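Los palillos, las tazas y la paciencia: ¿pueden ya las máquinas hacer las tareas de casa? 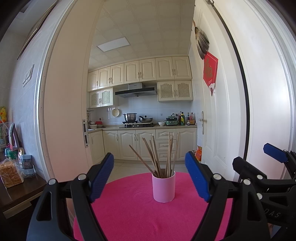
Todavía no, contesta Usa Ongart antes de que yo termine la pregunta, y quien le diga otra cosa seguramente quiere venderle algo. Después se ríe un poco y corrige: depende de la tarea, depende de la casa y depende mucho de cuánto tiempo está usted dispuesto a esperar.

Con esta respuesta empezó mi visita a Prasertsri, un taller pequeño en Cleswood donde se enseña a las máquinas a hacer cosas que nosotros hacemos sin pensar. Yo había llegado con la idea, bastante común, de que el robot doméstico es un asunto de piernas y de cara. Salí con la idea de que es un asunto de dedos.

Un vaso rosa con palillos de madera, puestos de pie y abiertos en todas direcciones, sobre una mesa redonda con un mantel de pelo. Para una persona es un gesto de un segundo: se toma el vaso y se lleva a la cocina. Para una pinza de dos mordazas es un problema serio. Si aprieta poco, el vaso resbala. Si aprieta demasiado, puede deformarlo. Si se acerca desde arriba, choca con los palillos, que además son delgados y se mueven cuando el vaso se mueve. El mantel tampoco ayuda, porque una superficie blanda cede un poco cuando algo se apoya en ella, y el vaso se inclina.

"La gente me pregunta siempre por lo difícil, por cocinar un arroz o planchar una camisa", me dijo Ongart. "A mí me quita el sueño poner la mesa."

Aprender con la mano de otro

El método que se usa en el taller es más sencillo de explicar que de practicar. Una persona toma una pinza en la mano, parecida a la que llevaría el robot, y con ella hace la tarea en una cocina corriente. La cámara montada en la pinza graba todo. Después se repite con el vaso un poco más lejos, con otra luz, con otra persona. De estas grabaciones la máquina aprende qué movimientos convienen cuando ve una cosa parecida.

Probé yo también, y debo confesar que fui muy torpe. Con la mano desnuda tenemos cinco dedos, piel y una muñeca que perdona casi todo. Con dos mordazas y unas almohadillas azules uno descubre que no sabe levantar un vaso. Incliné la pinza demasiado pronto y tiré tres palillos al suelo. Me explicaron que mi grabación no se iba a perder, que los errores también sirven si están bien señalados. Me pareció una manera amable de decir que otra persona repetiría el ejercicio.

Para la tarea de los palillos se grabaron 1799 repeticiones. Pregunté si eran muchas. Ongart me respondió que para un niño serían una barbaridad y que para una máquina son pocas.

La cocina no es una fábrica

En las fábricas el brazo mecánico trabaja desde hace décadas y lo hace muy bien. La pieza llega siempre al mismo sitio, con la misma orientación, bajo la misma lámpara. En Flernstead, una planta de envasado que visité en mayo para este mismo reportaje, vi un brazo que colocaba tapas a una velocidad que daba un poco de miedo. El encargado del turno me contó, sin embargo, que cuando una caja viene abollada la línea se para y va una persona a sacarla. Según él, la máquina sabe hacer lo suyo y nada más que lo suyo.

En una casa casi todo viene abollado, por decirlo así. Piense usted en una cocina normal, con su puerta abierta hacia la sala. Sobre los fogones hay una olla grande y un wok con tapa de cristal, y las dos cosas se agarran de manera distinta. Los platos y los cuencos están en una pila. Los frascos de salsas se juntan en una esquina, unos delante de otros. Hay bolsas de aperitivos en el suelo, detrás de la puerta, donde un robot con ruedas tendría que verlas a tiempo. Nosotros no llamamos a esto desorden. Es una cocina donde se vive.

El cristal es un capítulo aparte. Las cámaras ven mal lo que es transparente y lo que brilla, y en una cocina brilla mucho: el acero, el azulejo, la tapa del wok. Una máquina puede calcular que el borde de la tapa está unos centímetros más atrás de lo que está. Con una tapa eso significa un susto, o bien una tapa menos.

Lo que ya funciona

No quisiera dar una impresión demasiado triste. Hay tareas donde el progreso se nota. Tomar un objeto rígido de una mesa y dejarlo en un recipiente ancho sale bien con bastante frecuencia. Abrir un cajón con pomo redondo, también, si el cajón no se atasca. En la última serie de pruebas de Prasertsri, con el vaso siempre en la misma zona de la mesa, el sistema acertó 99 veces antes del primer fallo. Cuando se cambió la mesa por otra más baja, acertó en un 60 por ciento de los intentos. Estas dos cifras, puestas juntas, explican mejor el estado de la cuestión que cualquier discurso mío.

También hay que hablar del tiempo. Llevar el vaso de la mesa a la encimera le cuesta al brazo 2 minutos, con varias pausas en las que parece que medita. Una señora mayor que vive sola quizá puede esperar esos minutos y se alegra de la ayuda. Una familia con niños a la hora de la cena, creo yo, no.

La empresa Bidlow, que fabrica brazos ligeros y suministra al taller, prefiere empezar por otro lado. Su propuesta es vender primero a comedores y lavanderías, lugares que están a mitad de camino entre la fábrica y la casa. Allí los platos son todos iguales, las toallas también, y siempre hay alguien cerca para ayudar cuando la máquina se queda parada. Me parece una propuesta razonable, aunque menos bonita en los folletos.

Quién dobla las toallas

Queda la cuestión del trabajo, que en estas conversaciones aparece siempre al final y con la voz más baja. En Flernstead hablé con una empleada que clasifica envases defectuosos. No tenía miedo al brazo, me dijo, tenía miedo a que le dejaran solamente las piezas feas. Es una observación que he recordado muchas veces. Si la máquina se queda con lo regular, a la persona le queda lo irregular, que cansa más y no siempre se paga mejor.

En casa pasa algo parecido en pequeño. Un robot que lleva los vasos y no sabe fregar la olla deja a alguien con la olla. Se lo comenté a Ongart cuando ya me iba. Ella recogía los palillos de la última prueba, con la mano, y los metía todos juntos en el vaso. Me dijo que volviera dentro de un año y que trajera mi propia olla.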